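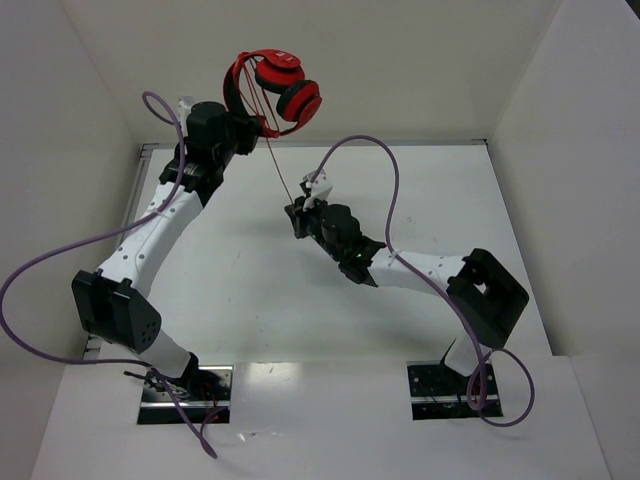
Visits > Open Days > Vistanport

Headphones were the last thing I expected to be writing home about from Vistanport, but the Fagundes open day has a way of getting you interested in things you already own. We'd come over on the early ferry from Flasside, had a very decent scone on the wharf, and were through the doors before the crowd built up (the woman on the desk told us 1,202 people came last year, and I believe her!). The audio room is up the back past the lamp repairs, and my favourite thing in it was a red and black over-ear pair, glossy red on the cups with lovely thick black cushions, and a thin red cord looped across the middle of the headband. I used to own a pair in very nearly that colour, and I was forever winding the cord around them in just that way before stuffing them in my coat pocket.

The talk on cords went for half an hour and could have gone longer for all I minded. We were told to coil loosely, in big easy loops, and never to pull on the wire when the plug is what you want to be holding.
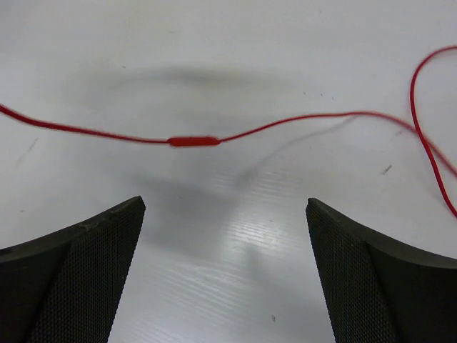

I've been guilty of that one for years, and so has my sister, who went a bit quiet beside me. Afterwards there was a table of spare cushions and plugs from Hernik, all in little paper envelopes, and I came away with 3 of them for eight dollars -- a bargain, I thought.

Lunch was pea soup in the courtyard, a touch salty but very welcome in that wind. They're planning another open day next August, and we've already pencilled it in. If you go, take the early ferry and wear a proper coat.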